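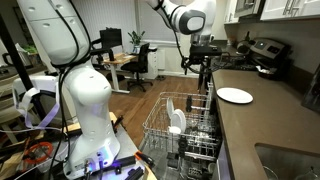

The **Andeck 16** is a price-weighted stock index made up of 16 companies listed on the Jorora Exchange. It is calculated by Zulu, an index provider, and published once per minute during trading hours.

## Composition

Members are drawn from two groups: 8 industrial companies and 8 consumer companies. A company must have been listed for at least six months before it can join. Preferred shares, funds and warrants are excluded. The list is reviewed every February, and changes take effect at the close of the month's last trading session.

## Calculation

The index level is the sum of member share prices divided by a divisor. The divisor is adjusted for stock splits, rights issues and member changes so that such events do not move the level. Ordinary cash dividends are not adjusted for. If trading in a share is halted, its last traded price is used.

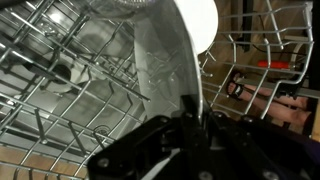

*Dishwasher rack with a clear plastic bowl or lid.*

## Weighting

A high-priced share has more effect on the index than a low-priced one, regardless of company size. Direll, a household goods maker, carried the largest weight after the 2025 review. No cap applies to single members.

## Related indexes

The Andeck 16 Total Return uses the same members and reinvests dividends on the ex-dividend date. An equal-weighted version was added on Mar 27, 2025.

## See also

- Price-weighted index
- Index divisor
- Jorora Exchange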